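Clearing the table first: Manee Ongart on packing up a kitchen

13 Jan 2018

Manee Ongart has moved house 8 times, and she says the kitchen is the room that decides how the first week goes. She now packs kitchens for other people through Mikorard, the small moving service she runs from the ground floor of her building in Erngate. I spoke to her in January, between two jobs.

She starts every kitchen with the table. "People want to start with a cabinet," she said. "They open a door, pull everything out, and then they have nowhere to put it. So I clear the table and wipe it down. After that I can work."

She likes a white or light-colored top if the house has one. Lids, screws and the little rubber seals from jars show up on it. On a dark table she puts down an old sheet.

From there she brings things over a few at a time. Food storage goes early, she said, because most households have more of it than they use and the sorting takes longer than the wrapping. Each container has to be matched to its lid before it goes anywhere near a box.

"Put the lid on and close it," she said. "If it doesn't close, you have the wrong lid or a broken tab. Decide about it now. Don't carry it to the new house and decide there." 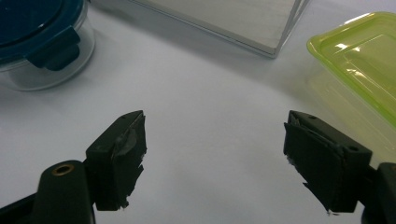 Glass containers with snap lids are the ones she gets asked about most. Some clients want them nested to save room, with the lids in a separate bag. She used to do it that way and stopped after a job in Kaltora, where the bag of lids ended up in a box marked for the garage and was missing for 5 weeks.

"Now the lid stays on," she said. "I put a dish towel inside, or tea bags, or the measuring spoons. It's a small box already. Use it."

Round ones waste space in a carton, and she admits that. She fills the corners with napkins and oven mitts, and she packs glass no more than 2 layers deep.

Her partner in the business, Rajitha Siddiqui, handles the labels and the inventory. The longest list she has made was for a family on Haque Street – 397 entries, with the spices written out one by one. "They asked for it," Siddiqui said. "I wouldn't do it again. 'Spices' is enough."

The two disagree about flat things such as boards and trays. Siddiqui stands them on edge along the side of a carton. Ongart lays them at the bottom, under the towels, and says they make a firm base.

I asked Ongart what she leaves for last. A kettle, two mugs, a knife, the dish soap and one container with a good lid, she said. Those ride in the car with the family.

"And the table," she added. "It goes on the truck after the boxes. I'm still using it."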